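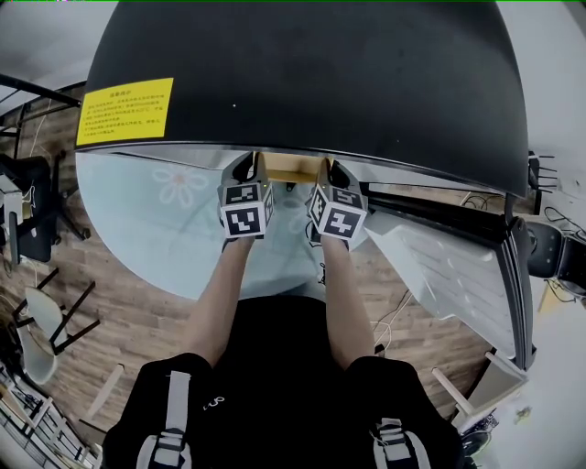 Figure 1. Round pale blue rug with white flower outlines on a wood-plank floor.

Floor Coverings and Footstep Noise in Student Apartments
Project report, Building Acoustics course
Volodymyr Hutsuliak

1. Background

Complaints about noise from the apartment upstairs are common in older student housing. Most of them concern footsteps, dropped objects and chairs being pulled across the floor. This kind of noise travels through the structure, so closing a door or window does very little to reduce it. The usual advice from landlords is to put down a rug. I wanted to find out how much difference a rug makes when compared with a bare floor, and whether the pad under it matters more than the rug.

2. Building

The measurements were made in Clandwood, a four-story block with wood joist floors. The rooms used were one above the other on the second and third floors. Both have the same layout. The ceiling in the lower room is plasterboard fixed straight to the joists, with no resilient layer, and this is likely the main reason the building has a bad name among students.

3. Method

I did not have access to a standard tapping machine. Instead I dropped a rubber ball from a fixed height onto a marked spot upstairs and recorded the peak level in the room below with a handheld meter. A classmate released the ball while I read the meter.

Four floor conditions were tested: bare wood, a thin woven rug, the same rug over a Flano felt pad, and the same rug over a Mallero foam pad. Each condition got 29 drops. Readings were taken in October, after 10 p.m., when traffic on the street was lightest. Drops that coincided with a door or voices in the hallway were thrown out and repeated.

4. Results

The thin rug alone gave a small drop in level compared with bare wood — up to 2 dB, and in several sets less than that. Both pads did better. The felt pad was more consistent from one drop to the next. The foam pad started out slightly quieter, but its readings crept up toward the end of the set, and I suspect it was being flattened at the drop point.

The sharp click at the start of each impact was softened by every covering. The low thud that follows was still easy to hear in all four conditions.

5. Limits

A ball does not behave like a person walking. The meter reads a single number and tells us nothing about separate frequency bands. Only one pair of rooms was tested, and the lower room was partly furnished.

6. Next steps

The Ladefoged lab has a tapping machine that can be booked in the spring. I would repeat the bare floor and felt pad tests with it, using third-octave bands, and add a thicker rug to the comparison.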